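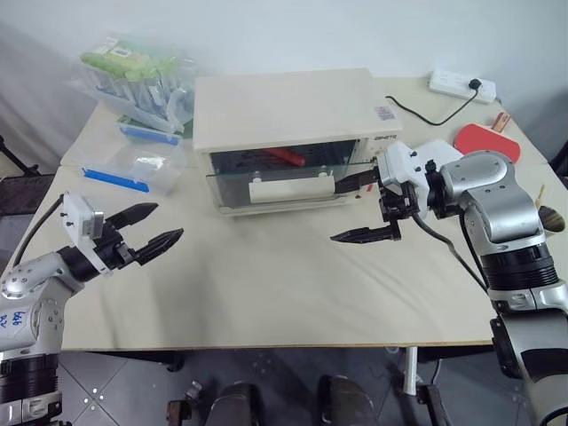 この記事は2分で読めます

件名:Re: [robo-circle] オーブン課題、右手の入れ方どうする?

みなさんこんばんは、Fumico班です。返信が遅くなってすみません!

Kuldeep Mishraさん wrote:
> 扉つきの課題、うちのThakur班は右手がガラス扉に当たるのが怖くて、
> 毎回かなり手前で止めてしまいます。Fumico班はどこまで入れてますか?
> あと左手は何をさせてますか?遊ばせておくのはもったいない気が…
> 4月の発表までに方針だけでも決めたいです。

うちはもう、当たるのは気にしないことにしました(笑)。右のグリッパーは上の指だけオーブンの口に入れて、扉のガラスに押しつけるくらいの感じでやってます。下の指は外のままでOK。最初は2本とも中に入れようとしていたんですが、扉が斜めに開いた状態だと口が狭くて、操作する側がすごく疲れるんですよね。中の赤い筒を取る練習は、扉に慣れてからで十分だと思います。

左手は、指を開いてテーブルの真ん中に向けたまま待機です。もったいないのはほんとにそのとおりで、筒を受け取る役にしたいんですが、Arenのスクリプトだと両手の切り替えで3秒くらい固まることがあって、まだ怖くて試せてません。誰か直せる人いませんか~!

それと記録の話。共有フォルダのデータが1174件になりました!ファイル名の付け方が班ごとにバラバラなので、頭に班名を入れてもらえると助かります。「test_最新_本当の最新」みたいなのは私です、ごめんなさい、直します。

発表の順番はKarnisexのページに表を置いたので、希望がある班は書き込んでください。うちは最後じゃなければどこでもいいです。あ、Kuldeepさん、右手の開始位置の設定ファイル、今夜21時ごろに上げておきますね。うちの机の高さに合わせてあるので、そこだけ変えて使ってください。

Fumico班より

当サイトではCookieを使用しています。閲覧を続けることで使用に同意したものとみなされます。[同意する]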